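Ornex Donation Point

Home | Equipment for charities | Collection and reception | Ornex Donation Point

The Ornex Donation Point is a free-standing unit for receiving gifts of money, at the door of a legal advice centre, in a library or at a fundraising evening. It was designed together with small legal aid charities, who told us that their old boxes were too light, too easy to open and not very friendly to look at. Many of their supporters want to give on the spot after hearing a talk, and they do not want to fill in a long form.

The unit has a slot for coins and notes, a holder for a card reader and a flat shelf where the giver can write. On the side there is a pocket for leaflets. The card reader is not included, and you can keep the one you already use.

What you receive

One Donation Point with lock and two keys
One removable cash drawer
A pack of 1000 gift declaration slips, printed with your charity's name
5 blank front panels
Assembly guide in English and Spanish

Order code: 1306
Delivery: 10 working days after you approve the print

Front panels

The front panel slides out from the top, so you can change the message for each appeal. A centre which helps tenants can have one panel for housing advice and another for the winter appeal. Please send your artwork as a PDF. If you have no designer, Giuliana Bermúdez in our print room can prepare a simple text panel, and this is included in the price for the first order.

We advise you to keep the message short. The panels that say what the money pays for, for example one hour of advice for a family facing eviction, are read more than those with only a logo.

Gift declaration slips

The slips ask for name, home address, postcode and a signature. They are numbered, and each number appears again on the part which the giver keeps. The wording was last revised on 3/13/19. If your charity needs another wording, please write to us before ordering, as printed slips cannot be returned.

Emptying and security

The drawer comes out from the back with the key. It should be emptied by two persons, who both sign the record sheet inside the door. The base can be fixed to the floor with four screws – they are in the small bag taped under the shelf. For an outdoor event we recommend the Jetstead weighted base, sold separately.

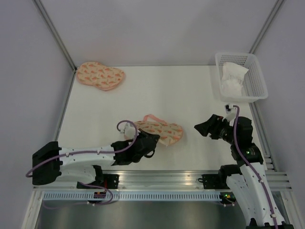
Gifts of goods need a different arrangement, and for these we sell the Laltetley reception tray and labels. Advice centres often receive clothing and shoes for clients who had to leave home quickly, and it helps to have one clear surface where each thing is looked at before it goes on a shelf. Use one label for one item or pair. A shoe, like the pink flip-flop on the white table, is checked for a partner, and a single one gets a yellow "waiting" label until the other is found in the bags. The labels come off without leaving glue.

Hire

The Donation Point can also be hired for one event, with a minimum of two days. Hired units come with plain panels and without slips. Dates in February go early, so please ask in good time.

Questions and orders

Orders from charities: Deisy Taipe
Hire and delivery: Alcides Correa
Spare keys and repairs: Londoño workshop, please give the number stamped inside the door

Related products: Jetstead weighted base | Laltetley reception tray | Record sheets, pad | Replacement cash drawer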